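Galerie
Textiles de lit et polaires : pliage, rangement, entretien

Accueil > Maison > Linge > Galerie

Cette page complète la fiche consacrée au rangement des armoires de chambre d'enfant. Elle traite des pièces épaisses : vestes et pulls en polaire, plaids, couvertures imprimées. Les draps et le linge éponge font l'objet d'une galerie séparée. Les références Narkus et Petchrat mentionnées plus bas sont celles de notre inventaire, pas celles du commerce.

Les consignes valent pour un pliage à plat, sur un lit fait. Une table convient également, à condition que le vêtement y tienne entièrement déployé. Fermer les glissières avant toute manipulation.
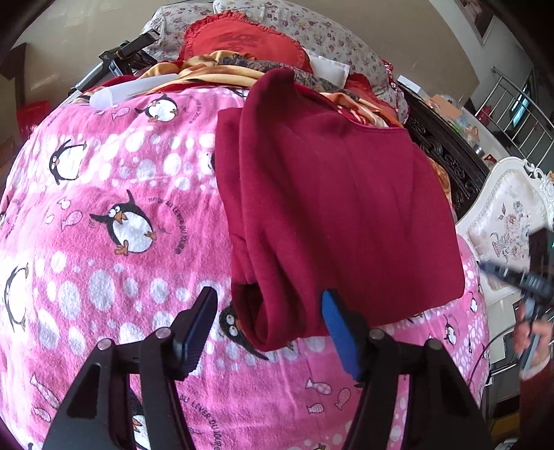
La polaire se plie en rectangle, manches rabattues vers l'intérieur, sans chercher l'arête vive. La matière garde du gonflant et le pli reste souple. Sur le modèle bordeaux posé sur la couverture rose à pingouins, le rectangle est encore approximatif et une manche ou un poignet roulé dépasse du côté du bas. Reprendre ce point avant empilage : une manche mal rabattue crée une surépaisseur et la pile penche. Lisser ensuite du plat de la main, du centre vers les bords, sans appuyer. Les faux plis légers disparaissent à l'usage, le repassage est exclu.

Orientation dans la pile
Pli principal vers l'avant de l'étagère, ourlets vers le fond. Ne pas dépasser 5 pièces par pile. Au-delà, celles du dessous se tassent et le poil se couche. Les tailles ne sont pas mélangées dans une même pile.

Couvertures imprimées
Pliage en quatre dans la longueur, puis en trois, motif à l'extérieur pour l'identification. Lorsque l'imprimé comporte du texte, comme « DU LEVER DU JOUR » sur le modèle à pingouins, laisser si possible une partie du lettrage visible sur la tranche. Deux couvertures de fond identique se distinguent alors sans être dépliées.

Lavage
Polaires : 30 °C, retournées, essorage réduit, sans assouplissant. Séchage à l'air libre, à l'écart des radiateurs. Les teintes foncées passent à part lors des deux premiers lavages. Plaids et couvertures : se reporter à l'étiquette cousue, les compositions variant d'un lot à l'autre.

Stockage hors saison
Housse Deda pour les polaires, caisse Histier pour les couvertures. Le linge doit être parfaitement sec. Étiqueter la housse sur le petit côté, contenu et taille, et contrôler une fois en décembre.

Références d'inventaire
Narkus 789 : polaires et vestes molletonnées
Petchrat 1253 : couvertures et plaids imprimés

Galerie suivante : draps-housses, taies et linge éponge
Retour à la fiche Armoires de chambre d'enfant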